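Workshop notebook - 18 March 2020 - Tondham unit

Bike 2 back from round one. Engine hours up to 1,434 minutes by the logger, that's past where I wanted the piston changed but Octavio wanted to race it as it was and he got his way. Fourth and sixth, so no complaints from him. Top end off this morning.

Piston: light scuffing on the exhaust side, nothing you can catch a nail on. Ring end gap at the outer edge of the book figure. Replaced both regardless. Bore fine. Small end fine. Cam chain has gone longer than I like, new one on order from Brito, Henrik says he has one in the van but I'm not fitting one that's been rolling about under the ramps all winter.

Valves - inlet both in spec, left exhaust tight. Shimmed. Checked again after turning it over by hand a dozen times, still good. Write the shim size on the tank card, Eun-seong, last time we had to strip it again just to read the number.

Clutch: plates blue on two. Octavio slipping it out of the gate again. Told him. Fibres ok, steels changed as a set, springs measured and left alone. Basket has notches starting, will dress them with a file next time, not worth it now.
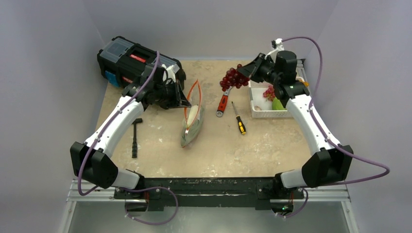 Forks next. He said the front was diving into the second rythm section and kicking sideways on the landing. Went through Janaína's notes from the practice day and she had the clickers two out from where I found them, so either he changed them in the pits or someone did it for him. Please write it down if you touch a clicker!! Doesn't matter who.

Oil out of both legs, right one grey and thin, left one not so bad. Bushes worn on the right only. New seals, bushes, dust wipers. Oil height back to Janaína's figure, will go up a touch if he still bottoms it. Spring rate stays for now, don't want to change two things at once.

Shock to Akside for a service, they say a week, so call it two. Spare shock is in the frame meanwhile, sag set with Octavio in full kit. He hates it. Fine for starts practice.

Wheels: rear has three loose spokes drive side, trued it, ok. Front rim has a flat spot but it's been there since last season and holds air. Rear bearings rough, changed. Sprocket bolts - two were finger tight. Two! Threadlock and paint mark on all of them from now on, and the check goes on the between-motos sheet.

Toneo pads: second set now, and they squeal but the wear is much better than what we had. Keep with them until the box is used up.

Money, for Mulugeta. Parts on this rebuild come to 1,802 with the clutch steels, not counting Akside. Entry and diesel for the next one another 600. There's 200 still owed to us from the fork job on the red bike, could someone chase it, I've asked twice.

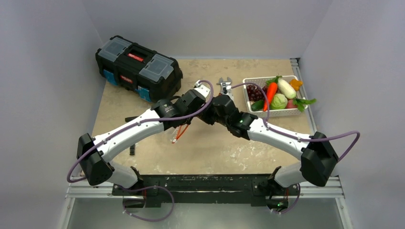 Toolbox, top left in the other one.

Whether there is a next one is another matter. Henrik rang the club at dinner time and they're saying round two is off and they'll look again in April. Nothing in writing yet. Track's shut for practice too from tomorrow as far as he could make out. So no point rushing the shock.

Plan anyway:
- Bike 2 together, first start and heat cycles, three of them, let it go properly cold between
- retorque head, check coolant after
- Bike 1 strip down to bare frame, it needs it, swingarm bearings have had no grease since I don't know when
- crack check round the footpeg mounts, left one especialy
- airbox seal on both, there was dust past the filter on 2
- take the spare wheels home, Henrik

Octavio to keep on with his gate drills on the grass if his dad's field is dry. Elbows up, no clutch fanning.

Compression tester reading low on everything, incl. the generator, so I think it's the hose. Borrow Henrik's before believing any number off ours.

Still to find: the 8mm T-bar.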